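Chapter 7
Touring Routes and the Independent Traveler

Chapter contents
7.1 What a touring route is
7.2 How travelers move along a route
7.3 Choosing the stops
7.4 Distance, driving time and the overnight stay
7.5 Signs, maps and guide leaflets
7.6 Paying for a route
Review and field exercises

After reading this chapter you should be able to:
Tell a touring route apart from a package tour and from a simple list of attractions.
Describe the linear, loop and hub patterns of travel and say what each means for hotels along the way.
Estimate a realistic day's touring from a road map and a table of opening hours.
Read a basic visitor survey and point out what it leaves unanswered.

Key terms: anchor site, dwell time, gateway town, hub pattern, linear route, loop route, secondary site, shoulder season, touring route

Chapters 5 and 6 dealt with travelers who buy a trip from someone else. The tour operator picks the hotel, hires the bus, and decides when everyone eats lunch. In this chapter we turn to people who drive themselves. They may book two or three nights ahead and leave the rest open. They stop when they see something from the road. They are harder to count than bus passengers and harder to reach with advertising, and in many rural regions they make up most of the overnight visitors.

A touring route is one way for a region to deal with such travelers as a group. It joins a number of places under one name, usually with a map, a set of road signs and a shared theme. The theme can be castles, wine, mills, battlefields, painted churches, or a stretch of old trade road. Some routes grew up over decades without a plan and were named afterward. Others were drawn on a map in one winter and opened the next spring.

The case used through this chapter is the Bostura Route, a driving route of 18 stops in a hilly border region. Its gateway town is Prukmont, where the rail line ends and where most rental cars are picked up. The stops include five castles, three monastery buildings, a salt store, two toll bridges, a number of fortified farmhouses and a paper mill that still works part of the year. A few stops have ticket desks and parking lots. Others are little more than a wall in a field with a board beside it. 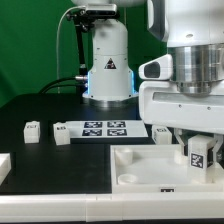

Figure 7.1 Robot gripper holding a tagged white cube over a plastic tray.

7.1 What a touring route is

A list of attractions tells the traveler what there is. A route adds an order, or at least a suggested one, and with the order come questions that a list can ignore. How long does the drive take between stop four and stop five? Is there anywhere to eat? If stop six is closed in the morning, should the map send people there first?

Three things are generally present when the term "touring route" is used in this book. The first is a theme that a visitor can understand from the name or from one sentence in a leaflet. The second is a physical path along public roads. The third is some kind of organization, even a very small one, that decides which places belong and which do not. Where the third is missing, the signs tend to fade and the leaflet goes out of print.

The Bostura Route began as a bus excursion. Gajewski Coaches ran a two-day trip out of Prukmont that took in four of the castles and one monastery, with a night at an inn near the upper toll bridge. Drivers in private cars began to follow the same circuit with the company's printed timetable in hand. The district tourist office noticed that the timetables were being picked up by people who never bought a seat, and printed a version with a road map on the back. Most of the later stops were added to that map a few at a time.

This history still shows. The best-known sites sit close together in the southern half, where a bus could reach them in a day. The northern half is thinner, with longer drives and fewer places to stay. Students who look at the map for the first time often assume that the north has fewer old buildings. It has nearly as many, but the roads there are narrow, and several of the bridges could not carry a loaded bus.

7.2 How travelers move along a route

Planners commonly work with three patterns.

In the linear pattern the traveler starts at one end and finishes at the other, sleeping in a different place each night. This suits routes that connect two large cities or two airports. It spreads overnight stays along the road. It is awkward for anyone who must return a rental car where it was picked up.

In the loop pattern the traveler starts and ends in the same place but still changes hotels. The Bostura Route was designed as a loop, to be driven clockwise from Prukmont in four days.

In the hub pattern the traveler takes one room, often for the whole stay, and makes a series of day trips. The attractions get their visitors, but the hotels and restaurants outside the hub town lose evening trade. Families with young children and older travelers use this pattern more than other groups do, mainly to avoid packing every morning.

A route drawn for one pattern is often used in another. To find out how the Bostura Route was really being driven, the district tourist office carried out a survey over one summer. Some 2,000 questionnaires were handed out at ticket desks and inns. Of these, 1,163 came back, and 1,132 were complete enough to use. The office had expected to find mostly loop travelers. The largest group turned out to be staying in Prukmont and driving out each day, and only a minority had gone the full way around.

Before drawing conclusions, consider how the forms were given out. A ticket desk reaches people who pay to go in. A traveler who stops at a ruined farmhouse, takes a few photographs and drives on never meets anyone with a questionnaire. Inns in Prukmont are larger than those elsewhere and had more forms to give away. Both facts would tend to raise the share of hub travelers in the results. The office's report mentions the first problem and passes over the second. We return to survey design in Chapter 11.

Box 7.A Counting cars
Where no survey is possible, a rough picture can be had from parking lots. Visit the lot at the same times on several days and write down the number of cars, the number with rental stickers, and the number of spaces. Repeat in the shoulder season. The figures say nothing about why people came or where they slept, but they are cheap, and they can be compared from year to year if the same person or the same written instructions are used.

7.3 Choosing the stops

Every route has anchor sites and secondary sites. An anchor site is a place that people would travel to see by itself. A secondary site is one they will visit if they are already nearby. The difference has little to do with historical importance. A small chapel with rare wall paintings may be a secondary site for most visitors, and a heavily rebuilt castle with a restaurant and a falconry show may be an anchor.

The spacing of anchors matters a good deal. If all of them fall in the first two days, many travelers will cut the trip short. If the strongest one is placed last, some will skip the middle to reach it. On the Bostura Route the two strongest castles are less than half an hour apart, and nothing can be done about that. What the tourist office could do was change the printed order so that the paper mill and the salt store came between them.
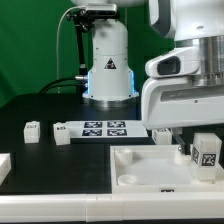 Figure 7.2 White robot arm base on a black tabletop, with a large arm reaching in at right.

Opening hours are the next concern. A stop that opens only on request should be marked as such on the map, with a telephone number. Many private owners are glad to be on a route but do not want to be tied to fixed hours, and the route office has to decide whether an unpredictable stop is better than none. Practice varies. Some routes accept any site that can be seen from a public road, open or not. Others require a set number of open days in the main season and drop those that fall short.

Condition must be looked at too. Ruins attract climbing. Before a ruin goes on the map, the owner should have an engineer's opinion in writing on which parts can be approached, and the parking place should be far enough back that cars do not gather under the walls. Two of the Bostura stops are shown on the current map with a viewpoint symbol, meaning that the visitor is directed to a turnout across the valley and not to the building.

Booking systems have changed the way some of these choices are made. The castles on the Bostura Route now sell timed tickets through Ustix, a shared service that also handles the monastery museum. A traveler who buys a ticket for one castle is shown the free times at the next. In its first season this moved some visitors from late morning, when the courtyards were crowded, into the afternoon. It also produced a new kind of complaint, from people who had bought two tickets too close together and spent their drive worrying about the clock.

Before going on to Section 7.4, find a published route map for any region you know. Mark the stops you would call anchors and those you would call secondary. Then note the opening hours of each stop in July and again in March, and keep the sheet. You will need it for the driving-time exercise on the next pages.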